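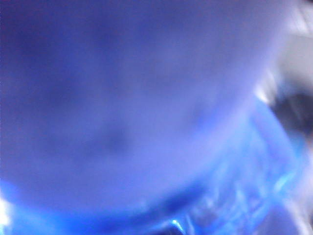
Primer plano en tonos lila

Imprimir | Enviar por correo electrónico

NOTA DE PRENSA

El club Pindus abre las inscripciones para su liga de flag football, que empieza en febrero

El club de fútbol americano Pindus comunica que desde este martes están abiertas las inscripciones para su liga de invierno de flag football, la modalidad sin placaje. La competición se jugará en el campo municipal de Watton y tendrá dos categorías, una juvenil y otra de adultos, las dos mixtas.

La liga toma el lugar del torneo de un solo fin de semana que el club organizaba hasta ahora. En la última edición se inscribieron 62 jugadores, y varios equipos nos escribieron después para pedir un calendario más largo. Con el formato antiguo, un equipo que perdía por la mañana volvía a su casa antes de la comida. Ahora cada equipo tendrá partido todas las semanas hasta el final de la fase regular, y los mejores clasificados de cada categoría pasarán a las semifinales.

Los partidos serán de cinco contra cinco, con reloj corrido en la primera parte y reloj parado en los últimos minutos de la segunda. El reglamento completo se entregará a los capitanes antes de la primera jornada. El club recuerda que los bloqueos con contacto no están permitidos en ninguna categoría y que el protector bucal es obligatorio. Los cinturones con las cintas los pone la organización, de manera que los equipos solamente deben traer su camiseta, con número visible en la espalda, y pantalón sin bolsillos.

Como novedad, la empresa de material deportivo Furora será patrocinadora de la categoría juvenil. Gracias a este acuerdo, los jugadores juveniles no pagarán cuota de inscripción y solo deberán tener la licencia en vigor. La empresa entregará también los balones para los entrenamientos, en talla reducida para los más jóvenes.

El partido de apertura será contra un equipo invitado, formado por aficionados de Cabanatuan que residen en la región y que entrenan desde el verano pasado en el mismo campo. Este encuentro no contará para la clasificación. La entrada será gratuita y la grada se abrirá a las diez de la mañana.

«Queremos que la gente que ve este deporte por la televisión pueda probarlo con un balón en la mano, también si nunca ha jugado antes», señala la dirección del club.

Las personas que no tienen equipo pueden inscribirse de forma individual. El club las repartirá en los equipos con plazas libres, según la edad y la posición que prefieren. También se buscan árbitros y anotadores; para ellos habrá una sesión de formación en la sede, y no se pide experiencia previa.

La inscripción se hace en la oficina del club, en horario de tarde, o por teléfono en la extensión 805. Los menores de edad deben presentar la autorización firmada de su padre, madre o tutor. El calendario se publicará cuando se cierre el plazo.

Contacto de prensa: Club Pindus, oficina de comunicación, ext. 805
© Club Pindus. Todos los derechos reservados | Contacto | Volver arriba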